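Hilo larguito sobre pinzas de mano, que llevo días prometiéndolo. Aviso: hay opiniones fuertes sobre puntas de goma.

1/ Contexto rápido para quien no me siga: estoy comparando tres juegos de dedos para la misma pinza manual. Los de Enari (duros, finos), los de Lallau (blandos, anchos) y unos que ha diseñado Rungnapa Klinhom y que llamamos Drirkness porque el nombre salió de una errata y ya no hay quien lo cambie.

2/ La pregunta es muy tonta: ¿con cuáles se me caen menos cosas? Luego todo lo que grabamos a mano acaba en el brazo, así que si yo no soy capaz de colocar un aro en un poste, el brazo tampoco va a aprender a hacerlo por arte de magia.

3/ Hice 196 intentos entre los tres juegos. Sí, a mano. Sí, me duele la muñeca. No, no voy a poner foto de la muñequera.

4/ Los Enari: precisión buenísima, de verdad, cogen una arandela plana sobre la mesa como si nada. Pero en cuanto el aro entra un poco torcido en el poste, se clava y no hay holgura que te salve. Tienes que soltar y volver a empezar. 20 fallos, casi todos por eso mismo.

5/ Los Lallau son lo contrario. El aro se acomoda solito porque la goma cede – una maravilla para meterlo – pero levantar algo fino de la mesa es un suplicio. El borde redondeado se come la pieza y la empuja en vez de cogerla. Acabé persiguiendo una arandela por media mesa con bastante poca dignidad.

6/ Y los Drirkness... 10 fallos. Me fastidia un poco porque yo iba con Lallau desde el principio y tengo testigos jajaja

7/ Matiz importante que me apuntó Pao-chu Poon: no es lo mismo probar una persona que dos. Cuando trabajas con alguien al lado, cada uno con su pinza, el problema deja de ser el agarre y pasa a ser que os tapáis la cámara el uno al otro. En mis grabaciones a dos el poste desaparecía un montón de veces justo en el momento de soltar. Justo ahí!!

8/ Lo de la cámara da para otro hilo. Con la lente ancha ves muchísimo, pero los bordes se curvan y al principio calculas fatal las distancias. Yo al menos tardé casi 70 intentos en dejar de mirar mis propias manos y fiarme del vídeo.

9/ Ahí van unas cuantas vistas desde la pinza, con las piezas en la mesa blanca:
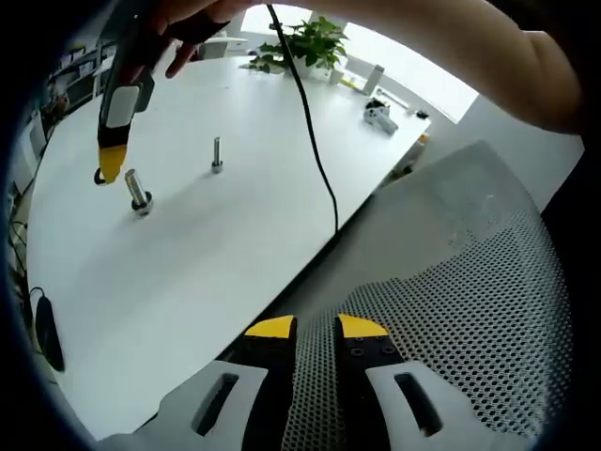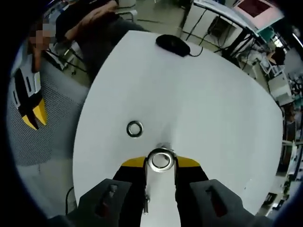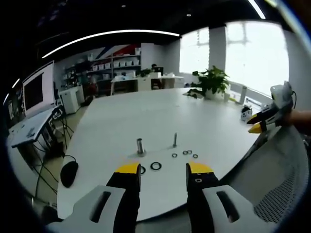
10/ Sigo con las manías. La luz: si tenéis ventanal, probad a distintas horas antes de dar nada por bueno. El metal brilla, las sombras se alargan y el mismo agarre te parece otro. Yo ahora repito cada serie por la mañana y por la tarde y comparo.

11/ El controlador: sigo con el Ursu, que no es el más rápido pero no me ha dejado tirada todavía. Me preguntáis mucho si merece la pena cambiarlo. Para esto, yo creo que no. El cuello de botella está en los dedos y en el ángulo de la cámara, y gastarse el dinero en otra cosa antes de arreglar eso me parece tirarlo.

12/ Cosa que cambiaría ya mismo: la apertura. A mí me gusta trabajar con los dedos poco abiertos, así corrijo menos al cerrar. Rungnapa los abre del todo cada vez y dice que así no tropieza con la pieza de al lado. Hemos discutido esto más de lo que me gustaría reconocer. De momento cada una a lo suyo y lo anotamos en cada serie.

13/ Ah, y apuntad qué dedos lleváis puestos ANTES de grabar. Tengo una tanda entera que no sé si es Enari o Drirkness y ha ido directa a la papelera. Una tarde perdida, qué rabia.

14/ Lo siguiente es repetir los aros pequeños con los Lallau, pero limando un poco el borde de la goma, a ver si así entra por debajo. Si funciona me como mis palabras del punto 5 y os lo cuento por aquí.

15/ Si alguien ha probado puntas con textura en vez de lisas, que me escriba, por favor. Me interesan sobre todo para piezas metálicas finas. Los mensajes los tengo abiertos – y tardo, pero contesto.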